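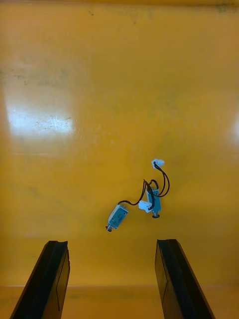

ロボットの手は、ほんとうに「なんでもつかめる」の?

ロボットの宣伝(せんでん)を見ていると、「どんなものでも、しっかりつかみます」という言葉がよく出てきます。動画では、ロボットの手がすいっとのびて、ボールをつかみ、箱に入れて、はい、おしまい。かっこいいですね。

でも、そこでちょっと手をあげて聞いてみましょう。「どんなもの」って、たとえば何ですか? 何回やって、何回できましたか? 動画にうつっていない回は、どうなったのですか?

ここでは、ティモドロウという小さな作業場でおこなわれた、ロボットの手くらべの話をします。手をくらべたのはヘルミ・セッパラさん。記録(きろく)をつけたのはトゥーリッキ・ミエッティネンさんです。二人とも「なんでもつかめる」という言葉を、あまり信用していません。

「グリッパー」ってなに?

ロボットのうでの先についている、ものをつかむ部分をグリッパーといいます。人間の手には指が5本ありますが、工場などで使われるグリッパーには、指が2本だけのものがたくさんあります。開いて、とじる。できることは、ほとんどそれだけです。

ためしに、人さし指と親指をピンとのばしたまま、つくえの上の輪ゴムをつまんでみてください。関節(かんせつ)を曲げてはいけません。消しゴムならわりとすぐ持てますが、輪ゴムは指のあいだからにげます。ロボットも、まいにちこれをやらされているわけです。

くらべたグリッパーは2種類。ひとつは「グロタヴァッハ」という、指のかたいもの。もうひとつは「アスティネ」という、指の先に少しやわらかい部品をかぶせたものです。カタログには、どちらも「小さな部品に強い」と書いてありました。両方とも強いのなら、くらべる意味がありません。だから、くらべることにしました。

なにをつかませたの?

つかませるのは、電気の部品です。四角い部品、丸い基板(きばん)、そして電線のたば。基板というのは、電気の通り道がついた板のことで、上に小さな部品がびっしりのっています。

四角い部品のひとつは、ソレノイドといいます。電気を流すと、中の棒(ぼう)が動くしくみです。本体は金属でできた小さな箱のような形で、つかむ場所がはっきりしています。「じゃあ、かんたんだね」と思いましたか? ソレノイドには、たいてい電線がついています。2つをならべて置くと、電線どうしがからまって、ひとつを持ち上げたつもりが、もうひとつもぶらんとついてくることがあるのです。

さて、これは「つかめた」に数えますか?

宣伝をつくる人なら、数えるかもしれません。持ち上がったことは持ち上がったのですから。でもミエッティネンさんは、さいしょにルールを紙に書きました。「1つだけを持ち上げて、決められた箱に入れたら、できた。それ以外は、できなかった」。ルールをあとから決めると、人はつい、自分につごうのいいほうをえらんでしまいます。ロボットが悪いというより、数える人間があやしいのです。 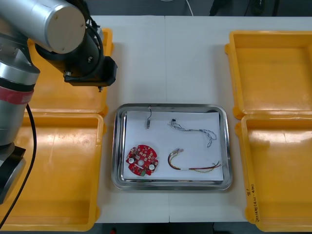 金属のトレーに白い紙をしいて、部品をはなして置いてあります。両がわの黄色い箱は、部品を入れるためのものです。

こうやって部品をはなして置くと、ロボットにはずいぶん楽になります。となりの部品にぶつからないし、白い紙の上なら、赤や黒の部品の形も見分けやすくなります。

宣伝の動画でも、ものはきれいにはなして置いてあることが多いようです。みなさんの引き出しの中はどうですか? えんぴつ、クリップ、ひも、いつのものかわからないシール。「どんなものでも」と言うなら、その引き出しでもやってみせてほしいところです。

カメラは2つあればいいの?

ロボットは、目のかわりにカメラを使います。セッパラさんは、手首についた小さなカメラと、作業台を見わたすカメラの両方をためしました。

手首のカメラは、指の先がよく見えます。そのかわり、手が動くとカメラもいっしょに動いてしまいます。作業台を見わたすカメラは全体がよく見えますが、ロボットのうでが前にくると、うしろのものがかくれてしまいます。

では両方使えばかんぺきか、というと、これもあやしい話です。黄色い箱の底はつるつるしていて、天井のあかりがうつり、白く光ります。人間なら「あ、あかりがうつってるな」とわかりますが、カメラにとっては白いところは白いところ。そこに白いコネクター(電線の先についている、つなぎ目の部品)があったら、どうでしょう。あかりでしょうか。部品でしょうか。カメラを2つにしても、両方が光にだまされたら、まちがいが2つになるだけかもしれません。

ふたつのカメラの絵をまとめて、手に「開け」「とじろ」と命令する機械を、コントローラーといいます。今回は「レイノネン」というコントローラーを使いました。箱には「かしこい」と書いてあったそうですが、なにがどうかしこいのかは書いてありませんでした。

けっかは?

アスティネに、いろいろな部品を61回つかませてみました。ルールどおりに「できた」のは37回です。

37回もできた、と言うこともできます。24回も失敗した、と言うこともできます。どちらも同じけっかの話です。ニュースや宣伝で数を見たら、反対がわの数も計算してみてください。引き算だけでできます。

グロタヴァッハも同じ61回で、できた回数はもっと少なくなりました。「じゃあ、やわらかい指の勝ち!」と言いたくなりますね。セッパラさんも、さいしょはそう思ったそうです。ところが、基板だけで見ると、かたい指のほうがうまくいっていました。やわらかい指は、うすい板のふちで先がぐにゃっと曲がり、板がかたむいてしまうのです。

そして、いちばんの問題は電線でした。
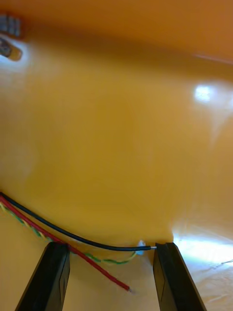
電線は、さわると形が変わります。右のはしを持ったつもりでも、左のはしがべつのところへ動いていきます。指の上にのっかることもあれば、指と指のあいだに入ってくることもあります。色のちがう電線がいっしょになっていると、どこまでが1本なのか、人間が見てもまよいます。

そのうえ、先がむきだしになった細い電線は、とても軽くて細いので、指をとじても「なにかをはさんだ」ことがコントローラーにうまく伝わりません。レイノネンは、からっぽの手を「つかみました」と言いながら箱まで運んだことがありました。かしこい、と書いてあったのですが。

電線だけの回は、それぞれの手で16回ずつやりました。ミエッティネンさんは、そのけっかをグラフにしませんでした。「16回では少なすぎます。あと何日かやったら、順番がひっくり返るかもしれません」と言います。

たくさん練習させればいいの?

「ロボットにお手本をたくさん見せれば、じょうずになる」という話も、聞いたことがあるかもしれません。ティモドロウには、人がロボットを動かして部品をつかんだお手本の記録が、3548回分ためてあります。

すごい数に見えますが、中身を見ないとわかりません。もし、そのほとんどが「はなして置いた四角い部品」だったら、からまった電線の勉強にはあまりならないでしょう。かけ算の九九を3548回練習しても、さかあがりはできるようになりません。セッパラさんはいま、お手本を部品の種類ごとに分けなおしています。電線のお手本がどのくらいあるのか、まだ教えてもらっていません。

家でやってみよう

用意するもの
・わりばし1ぜん、またはトング
・消しゴム、カード、毛糸、輪ゴム
・おさら2まい
・紙とえんぴつ

やりかた
1. 紙に「できた」のルールを書きます。始めてから変えてはいけません。
2. 片方のおさらに消しゴムを置き、わりばしでつかんで、もう片方へうつします。10回やって、できた数を書きます。
3. カード、毛糸、輪ゴムでも同じようにやります。
4. こんどは、片目をつぶってやってみます。
5. さいごに、毛糸と輪ゴムをぐちゃぐちゃにまぜて、毛糸だけを取り出してみます。

わりばしの先に輪ゴムをまきつけると、やわらかい指のかわりになります。まく前とまいたあとで、カードと毛糸の数がどう変わるか、くらべてみてください。この本文とちがうけっかになったら、自分の紙に書いた数のほうを信じて、もう10回やってみましょう。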